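An afternoon at Eichhorn in Jedow

The Eichhorn works in Jedow opens its doors to visitors twice a year, once in March and once just before Christmas. I went on Wednesday, December 21, 2022, with my sister and her two boys, who are four and seven. Entry is free but you have to sign up ahead of time, and the afternoon slots go first. We had the 2 o'clock one.

Jedow is easy to find and hard to park in. The lot behind the works was full when we got there, so we left the car by the church and walked up the hill, which took 17 minutes with a four-year-old. If you come by bus, take the 203 and get off at Pedurness. From there it is a short walk along the stream, flat the whole way.

Nele Vogler met us at the door and took our coats. She runs the visits and has been with the company for 27 years, first in the paint shop and later in the office. The group was a mix of parents, grandparents and a few people from the trade. She kept it simple. Ground floor first, then upstairs, then the shop.

The ground floor is where Eichhorn makes its own line of wooden shelves and play kitchens. I had expected more noise. Only one saw was running, and it was behind a glass wall. We saw the boards come in at one end and the finished side panels stacked at the other, with a sanding station in between. The boys were given an offcut each to sand by hand. The younger one did not want to give his back and was allowed to keep it.

There is a long corridor with old catalogs in cases. My sister and I spent longer there than the boys would have liked. The play stoves from her childhood had painted burners and nothing that turned, and the food was sold in little sacks. One spread shows a corner shop with a scale, and she is sure our grandmother had the same one.

Upstairs is given over to the small things that go with the kitchens. Eichhorn does not make these itself. It picks them from several makers and sells them as sets under the name Starico, and the people upstairs decide what goes with what. Mattes Lammers is in charge of that and talked to us for a good half hour. The sets have to work for one child playing alone as well as for three who are fighting over the pan, he said, and most of the arguing in the office is over the food. 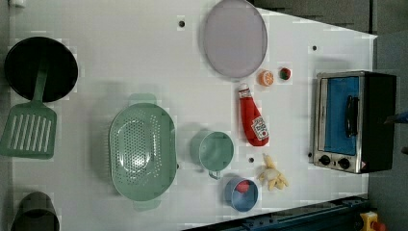

He told us that fruit is the safe choice. Children who will not touch a real orange will serve a toy one to every adult in the house. Bottles do well too, and ketchup better than any other bottle, for reasons he could not explain. Anything with a door that opens sells itself. My nephew asked why there was no pizza, and Mattes wrote that down.

I was more taken with the cooking tools. A colander with actual holes in it can go in the bathtub or the sandbox, and a spatula with slots is a spatula a child has seen a parent use. The colors are calmer than I remember from toys of this type. I liked the soft green, my sister thought it was dull, and the boys had no opinion on it at all. They cared about the toaster oven. The older one wanted to know if it would fit on the shelf in his room, and the younger one wanted to cook the banana.

After the talk the children could play in the next room, where two full kitchens are set up side by side. This was the best part of the visit for them and should have been longer. We had 20 minutes. There is a low bench for adults and coffee from a machine – bring coins, it does not take bills.

The shop is at the exit, as you would expect. It is small and was very full that week. Boxes with dents are marked down and kept on a separate shelf to the left of the register, and that is where we found a set of pans. Single pieces are sold from bins near the window. I would go there first if you are missing a cup or a lid at home. The full kitchens are not in the shop, but you can order one and have it sent.

A few practical points. The stairs are steep and there is an elevator, but you have to ask for it. Strollers stay downstairs. Pictures are allowed on the upper floor only. The whole visit took two hours, and the café across the road closes at four, so we missed it.

We plan to go back in March, when they also open the paint shop.

3 comments

Hedda M.
We did the March one last year. The paint shop is worth it but it smells, so I would not take a baby in. Is the marked down shelf still there all year or only for the visits?

Ruben
Thanks for the tip on the bus. The group is capped at 80 for the day, so sign up early. We missed out twice.

gisela_k
My grandchildren have the colander and it has spent the last two summers in the sandbox. Still fine.

Contact | Copyright | Back to top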